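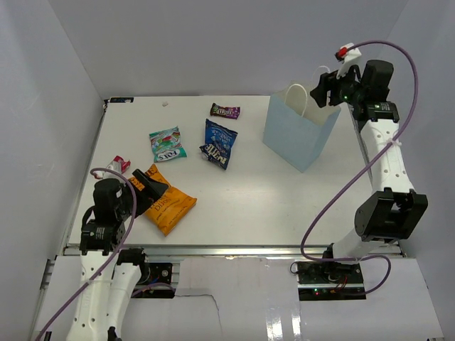

How to try a two-arm robot on a bagging job

Updated July 5, 2025

Packing snacks into a gift bag is a good first test if you want to know how close a machine is to doing real chores. A person does it without thinking. For two arms and a pair of grippers it is still hard, and the steps below should help you get a fair answer for your own shop or kitchen.

We worked these out at the Borna packing room in Ustville, where we put up to 460 gift bags a day through by hand.

What you need

A flat table with a plain surface. A paper bag with a wide mouth and stiff sides. A handful of snack packages in different sizes and colors. A sheet of paper and a pen for keeping score.

Step 1. Set the bag

Open the bag all the way and stand it toward the back of the table, on one side. Pull the handles up and apart. A handle that flops over the opening will catch on a finger sooner or later, and then the whole bag goes over. Leave the bag empty for the first run.

Step 2. Lay out the snacks

Spread the packages flat with space between them. Mix large chip bags with small candy packets. Put some at an angle and turn a few upside down - real stock never comes in neat rows.

Step 3. Split the work

Decide which arm does what before you start. One plan is to have the arm nearest the bag steady the rim while the other picks. It is slower than using both arms to pick, but the bag stays up more often.

Step 4. Run it and keep score

Do the same layout many times. Our first trial was 156 picks, and 115 of them ended with the package in the bag. Write down each miss and what kind it was: no grip, dropped on the way, or bag knocked over. Puffy bags slide when they are pinched from above. Small flat packets are hard to lift off the table at all.

Step 5. Change one thing

Try a lower grip, a slower lift or a heavier bag. Change only one of these at a time and run the full set again.

Can it take over the job yet?

For us, no. Our packers at the Plosari counter finish a bag while the arms are still on the second item, and they notice a crushed corner. In April we looked at leaving the arms on a short night run and decided to wait. Cheema, the shop next door, came to the same view with boxed tea, though boxes are much easier to grip. We plan to repeat the test with the same bags and a softer set of fingertips.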